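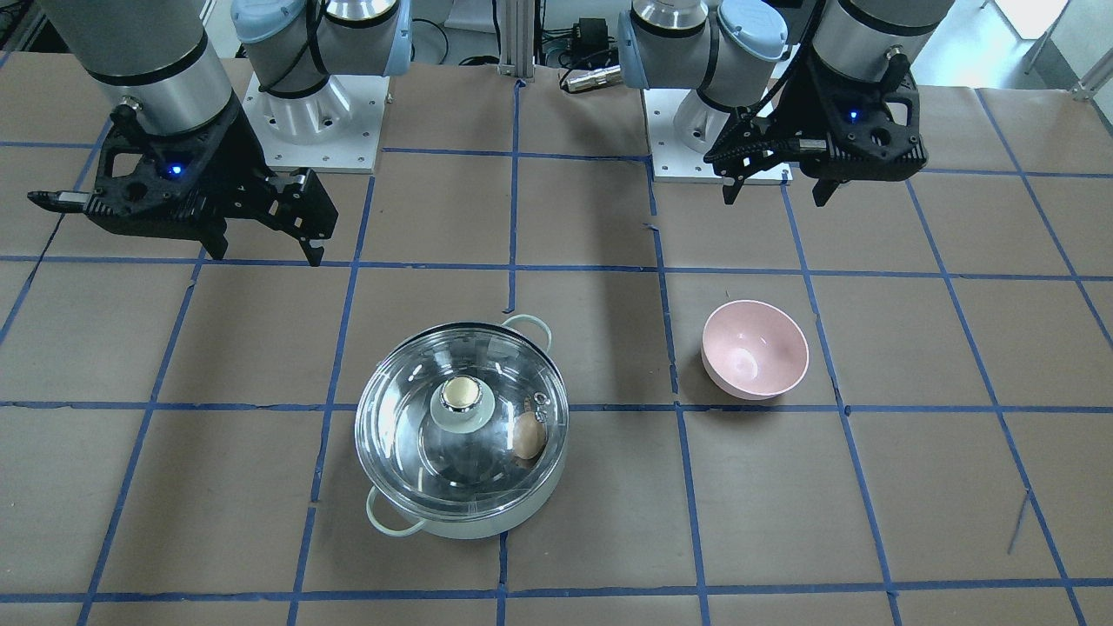
4 Aufstellen und Einrichten der Dalura Küchenwaage

Dieses Kapitel beschreibt die erste Inbetriebnahme der Tischwaage Dalura. Die Angaben gelten für die Ausführungen Brestberg (mit Netzteil) und Hemness (mit Batteriefach). Abweichungen zwischen den beiden Ausführungen sind an der jeweiligen Stelle vermerkt.

4.1 Standort wählen

Die Waage benötigt eine feste, waagerechte Fläche. Eine Arbeitsplatte oder ein schwerer Tisch ist geeignet. Klapptische, Tischdecken und weiche Unterlagen führen zu schwankenden Anzeigen. Soll die Fläche geschützt werden, genügt eine Lage Papier, die glatt aufliegt und an den Rändern festgeklebt ist. Klebestreifen dürfen nicht unter den Füßen der Waage verlaufen.

Halten Sie zu Herdplatten, Heizkörpern und offenen Fenstern einen Abstand von mindestens 54 cm ein.

VORSICHT
Stellen Sie die Waage nicht auf ein Induktionskochfeld, auch nicht auf ein ausgeschaltetes. Die Wägezelle kann beschädigt werden.

4.2 Waage aufstellen

1. Nehmen Sie das Grundgerät mit beiden Händen aus dem Karton. Fassen Sie es am Gehäuse an, nicht am Plattenträger.
2. Drehen Sie die rote Transportschraube an der Unterseite gegen den Uhrzeigersinn heraus. Bewahren Sie die Schraube auf - sie wird bei jedem Versand wieder benötigt.
3. Stellen Sie das Gerät auf alle vier Füße.
4. Drehen Sie die beiden vorderen Füße, bis die Luftblase der Libelle innerhalb des Kreises steht.
5. Setzen Sie die Wägeplatte auf den Träger. Die Kerbe zeigt nach hinten.

Hinweis: Bei der Ausführung Hemness müssen vor Schritt 3 die Batterien eingelegt werden. Das Fach ist nach dem Aufstellen nicht mehr zugänglich. Mischen Sie keine alten und neuen Batterien.

4.3 Einschalten

1. Brestberg: Stecken Sie das Netzteil zuerst in die Waage, dann in die Steckdose.
2. Drücken Sie die Taste EIN und lassen Sie die Wägeplatte dabei leer.
3. Warten Sie, bis die Segmentprüfung abgelaufen ist und 0 g angezeigt wird.
4. Lassen Sie die Waage vor der Justierung 15 Minuten eingeschaltet. Nach einem Transport bei Frost verlängert sich diese Zeit auf zwei Stunden.

4.4 Justieren

Die Waage ist ab Werk justiert. Am Aufstellort muss sie einmal mit dem beiliegenden Gewicht von 200 g geprüft werden.

1. Halten Sie die Taste CAL gedrückt, bis die Anzeige blinkt.
2. Legen Sie das Prüfgewicht in die Mitte der Platte.
3. Warten Sie, bis die Anzeige nicht mehr blinkt.
4. Nehmen Sie das Gewicht ab. Die Anzeige muss auf 0 g zurückgehen.

Erscheint »Err 2«, ist die Platte verkantet oder die Transportschraube noch eingesetzt. Bei »Err 5« war der Untergrund unruhig. Wiederholen Sie den Vorgang ab Schritt 1.

4.5 Behälter speichern

Gewichte von häufig verwendeten Schüsseln können auf den Speicherplätzen 1 bis 6 abgelegt werden. Der Behälter muss leer und trocken sein und darf höchstens 1.260 g wiegen.

1. Stellen Sie den Behälter auf die Platte.
2. Drücken Sie M und danach die Ziffer des Speicherplatzes.
3. Bestätigen Sie mit OK.

Ein belegter Platz wird ohne Rückfrage überschrieben. Gespeicherte Werte bleiben beim Batteriewechsel erhalten, nicht aber beim Zurücksetzen auf die Werkseinstellung.

4.6 Zusatzanzeige Xie anschließen (Zubehör)

Die Zusatzanzeige ist nur mit der Ausführung Brestberg verwendbar.

1. Schalten Sie die Waage aus.
2. Stecken Sie das Flachkabel in die Buchse an der Rückseite, bis es einrastet.
3. Führen Sie das Kabel nach hinten weg. Es darf die Wägeplatte nicht berühren.
4. Schalten Sie die Waage ein. Beide Anzeigen müssen denselben Wert zeigen.

Hinweis: Bleibt die Zusatzanzeige dunkel, prüfen Sie im Menü »Gerät«, ob der Ausgang eingeschaltet ist. Ab Werk ist er ausgeschaltet.

Stand: Oktober 2023
Zur Reinigung siehe Kapitel 5, zu den Fehlermeldungen siehe Kapitel 7.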